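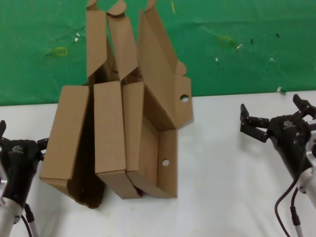 Faretham asks whether the side flaps should be raised before the end panels are seated, or after, and notes that the printed sheet supplied with the cartons can be read either way. The same message requests that the answer be written into the notebook, as the question has now come up at both sites.

The answer for the present is that the end panels are seated first. The sheet will be corrected when the trials are finished. Until then this entry should be followed where the two differ.

August, packing bench, morning session

Material: plain tan corrugated cartons with rounded tabs and punched round holes, from the Bornier delivery. Received flat, 80 to the pallet, 2 pallets. Stored on the lower rack away from the outside door. Four blanks from the top of the first pallet had crushed corners and were set aside. They are not to be used for trials but may be kept for practice.

Procedure as carried out:

Blank laid on the white bench with the printed instructions face up beside it. All creases bent once by hand to 90 degrees and released. Lower panels raised. End panels seated. Long flaps left standing until the floor of the tray lay flat. Tabs entered last.

Remarks: the creases on this batch are stiffer than on the Pollock cartons used in the spring. A panel that has not been bent beforehand tends to spring back and pull its neighbor out of line. When this occurred, the carton was opened completely and begun again. Forcing the tab produced a torn slot on two occasions, and both cartons were entered as rejects.

10:40. Bench wiped down. Offcuts and paper dust removed to the recycling bin. Tape dispenser returned to its hook; it was found with the blade guard missing, and a replacement has been requested from stores.

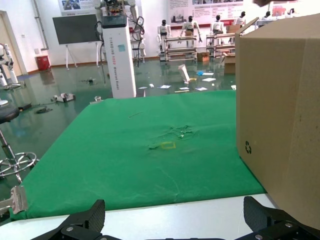 Packaging and Materials Section, Farkton Workshop. Bench notebook, shared copy.

Afternoon session

The green cloth is due for replacement. It is worn through near the middle, and the raised bits around the torn patch can catch the lower edge of a carton when it is slid across. Cartons should be lifted over this area and set down on the other side. The clamps are to stay on the near and far corners at the left until a new cloth has been cut. Anyone removing them should return them to the same positions.

Cut size for the new cloth: 164 cm by 88 cm, hemmed on the long sides only. The remaining green stock at Faretham is understood to be sufficient, and a request has been sent. If it is not, the work should wait for a matching color, as the trial records refer to the green surface throughout.

Large brown cartons with the recycling symbol may be stood on the bench during a session but are not to be stored there overnight. The stool belongs to this bench and should remain with it.

Carried forward: repeat the folding sequence with blanks from the second pallet. Compare crease stiffness with one Pollock carton, if any remain on the upper rack. Amend step 3 of the printed sheet and send the revised wording to Faretham before it is posted. Check whether the crushed blanks can be credited by Bornier, and enter the reply on the facing page.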